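A December Afternoon at the Jokwood Open House

I had been meaning to get out to Jokwood for years. My sister-in-law goes every winter and comes home with a trunk full of things she swears are for the grandchildren, and this time she had a cold, so I went for both of us with her list folded up in my coat pocket.

The building used to be a creamery, and you come in through what must have been the loading side, past a coat rack and a long table of cider and very good ginger cookies. By two in the afternoon the lot was full and I had to park down by the church. Someone at the door told me they had sent out 200 postcards, and I believe every one of those people brought a cousin.

Hollis Lyons took our group through. Hollis has been with the company long enough to remember when it was two benches and a stove, and likes to talk, so the tour ran well past its hour (I was not complaining!). We saw the lumber racks first, then the sanding room, where you have to raise your voice, and then a hallway hung with old catalogs. The earliest one had a pull-along duck on the cover that I am almost certain I owned.

After the hallway came the part I liked best, the play tables. Jokwood puts its own pieces out alongside toys from other makers, all mixed together the way they would be at home, and I stopped at a round white one for a good long while.

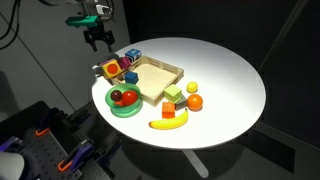
Blocks around the slatted tray, with play fruit in the green bowl.

What I wanted to know about was the tray. My sister-in-law's list said "tray, low sides, NOT the deep one," underlined twice, and I could see her point as soon as I stood over it. It is pale wood with openwork sides, shallow enough that a small child can reach in without tipping the whole business over. Hollis told us the shape started life as a bread tray for a bakery customer, and that somebody's toddler took it over one weekend and filled it with blocks. They have made it for the toy shelf ever since. I asked if it came in a darker finish and was told no, very kindly, in a way that suggested I was not the first.

There was plenty of other talk at that table. A retired kindergarten teacher in our group, who had come all the way from Ngubane, said she always set out fewer things than she owned and swapped them over the month, and that fruit in a bowl would keep her four-year-olds busy longer than any puzzle. A young father asked about washing the play food and got three different answers from three different grandmothers. I wrote down the one about a damp cloth and a drop of dish soap.
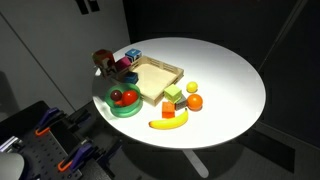
Lemon, orange and banana out on the table, tray toward the back.

I do like play fruit that is easy to tell apart. The banana has a nice curve to it and a brownish tip, and the orange is a good shiny one, bigger than the lemon as it ought to be. My own kids had a wooden pear that passed for an egg, a potato and once a telephone, so I suppose it matters less than I think. The colors of the blocks were what kept pulling me back, though, that magenta-pink most of all. My granddaughter would carry it around in her pocket for a week.

Before we moved on I took one more look from the other side, where the wooden shape-sorter box with the big round hole was standing. Sorters are a weakness of mine. I still have the one my mother kept on the porch, missing all but two of its pieces, and I cannot bring myself to part with it.
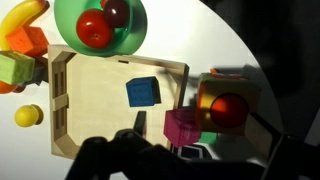 The Shop and Getting There

The shop is through the last door on the left, and you should go before four if you can, as the line gets long. I bought the tray, a jar of beeswax polish and a bag of odd-shaped offcuts for $8, and then went back for a second bag. They had put out 142 trays that morning and there were only a handful left by the time I paid. The cider is free, the cookies are by donation, and there is a bench near the register for anyone whose feet have had enough.

Bring a sweater for the sanding room, which is drafty. Strollers can manage everything except the step by the catalogs. If you take the Urkik road, watch for the turn after the feed store, because the sign is small and I sailed right by it.

My sister-in-law has her tray now. She says it is the right one.

More day trips
The Jono Button Museum, Second Visit
Pie and Quilts at the Urkik Grange
100 Birdhouses Along One Road
A Rainy Morning at the Ngubane Pottery Sale

Contact | About these pages | Back to top
Text and photos copyright the author. Please ask before reprinting.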